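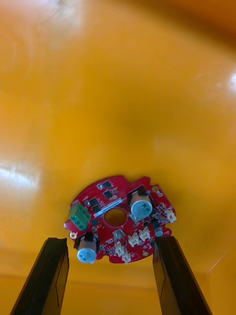
What usually wears out first on a power or motor control board?

The aluminum electrolytic capacitors, in most equipment that runs warm for years. They contain a liquid electrolyte that is slowly lost through the seal, and the rate of loss depends mainly on temperature.

The Round Board Problem

Rectangular circuit boards are cheap to make, easy to panel and simple to hold in a fixture. Boards with a curved outline and a hole through the middle are none of these things, and yet they turn up wherever electronics have to share a housing with a shaft, a cable or a lens. The outline is set by the mechanical designer. The board designer gets what is left.

Guido Fontana has spent most of his working life with what is left. He runs the bench at Pliltari, a small repair and rework shop that takes in control boards from fans, pumps and turntables. Much of the work is on boards whose makers have stopped supplying spares. A customer sends the assembly, the shop measures it, replaces what has drifted, and sends it back with a sheet of readings.

"On a square board you can put the hot parts at one end and the capacitors at the other," Fontana says. "On a ring there is no other end. Everything is next to something warm."

The red board at the top of the page shows the layout he means. A round opening takes up the center, with a thin ring of copper color at its rim, so no part and no trace can cross the middle. The black surface-mount chips are grouped along the upper part. The capacitors are spread around the hole, two large and one much smaller, and the green screw terminal block reaches past the outline on the left.

That last detail is common on round boards, and it is a mechanical choice as much as an electrical one. A screw terminal needs clearance for a screwdriver from above and for wire from the side. If the wire entry sits inside the outline, the installer has to bend each conductor sharply before it goes in, and the bend works against the clamp. Moving the block outward gives a straight entry. It also moves the load outward, so that any pull on the cable acts as a lever on the solder joints.

Cracked terminal joints are the second most frequent fault on Fontana's bench. The crack forms as a dull ring around the pin and can be hard to find without magnification. Resistance across it may read normal at rest and jump when the wire is moved. The repair is to remove the old solder completely and apply new. Adding fresh solder over a cracked joint tends to hide the fault and leave contamination inside it.

Capacitors come first on the list. An electrolytic part carries a life rating in hours at its maximum temperature, and 2,000 hours is a common figure for general-purpose types. Taken alone it sounds alarming, being less than three months of continuous running. The usual working rule is that life doubles for every ten degrees Celsius below the rated maximum, which brings a part in a cool enclosure up to many years. The same rule works in the other direction. A part placed beside a driver chip may be far warmer than the air in the housing.

Yae Ogura, who does thermal measurement for the shop, attaches a fine thermocouple to the side of each large capacitor and runs the board in its own housing with the lid closed. Open-bench readings are of little use, she says, as the air moves freely and the part runs cooler than it ever will in service. On one pump controller last winter the case of the capacitor nearest the driver settled at 73 degrees Celsius. Its twin on the far side of the hole was noticeably cooler. Both had been fitted at the same time, and only the first was out of tolerance.

The test that matters most is equivalent series resistance, or ESR. Capacitance falls slowly as a part dries out, and a worn capacitor may still pass a simple capacitance check. ESR generally rises earlier. As it rises, the part turns more of the ripple current into heat, which speeds up the drying. Ogura records both values, along with the temperature of the part at the time of the test. A cold capacitor reads higher, and a board brought in from a van in January will give misleading numbers until it has warmed through.

The pressed pattern on the top of a large can is a vent. It is a weakened area designed to open under internal pressure before the can does anything worse. A domed top is a reason to replace the part. A flat top is no evidence of health, and the shop does not use it as a pass criterion.

Choosing a replacement takes longer than fitting it. The voltage rating must be at least that of the original, and Fontana will not go below 25 volts on a supply rail that nominally carries half that. Diameter is often fixed by the neighboring parts. Height is fixed by the cover. A longer-life part is frequently taller, and on a curved board with a close-fitting lid there may be 2 mm to spare or none at all. Then there is the mounting. Surface-mount cans sit on a plastic base with two flat leads, and the pads beneath are easily torn from the board if the can is twisted off, a method still recommended in some workshops. Pliltari uses hot air from above with a preheater below, and lifts the part only when both joints are fully molten.

Preheating a board with a hole in it has its own difficulty. Copper tends to be concentrated in the ring around the opening, and the outer edge heats sooner than the inner one. Lorne Nguyen, whose firm, also called Nguyen, builds board holders for several rework shops, solved this with a stepped aluminum plug that sits below the hole and carries heat to the inner edge. The plug does not touch the copper. It is sold in a set with a three-point clamp named the Pirama, which grips an irregular outline without needing two parallel sides.

"A vise wants straight edges," Nguyen says. "People file flats on the board to make it fit. I have seen traces exposed that way."

Color, for the record, has no bearing on any of this. Solder mask is a polymer coating that keeps solder off the areas where it is not wanted, and the pigment is chosen by the customer. Fontana does have a mild preference. Traces are somewhat harder to follow under dark masks, and red is in his view acceptable under white light and tiring under warm light. He keeps a separate lamp for it.

The economics are less tidy than the procedure. Unnur Frandsen manages maintenance at Grinadwood, which runs ventilation for a group of covered nurseries, and she sends boards to the shop in batches. Her reason is the housing. A new controller from another maker would need a new bracket, new wiring and in some cases a new fan. A repaired board goes back over the same shaft with the same three screws. She accepts that some will return.

Trevor Perron, who handles incoming work at Pliltari, asks customers to send the cover and the mounting screws as well as the board. Many leave them out. Without the cover, clearance above a taller capacitor cannot be checked, and without the screws there is no way to know whether a head or washer has been bearing on a trace. He also asks that wires be released from the terminal block properly and never cut short. A stub of old conductor left under the clamp has to be removed before testing, and its screw has often seized by then.

Boards returned from the shop carry a small paper label with the date of the capacitor change and the ESR reading at that time. The label goes on the underside, clear of the center hole.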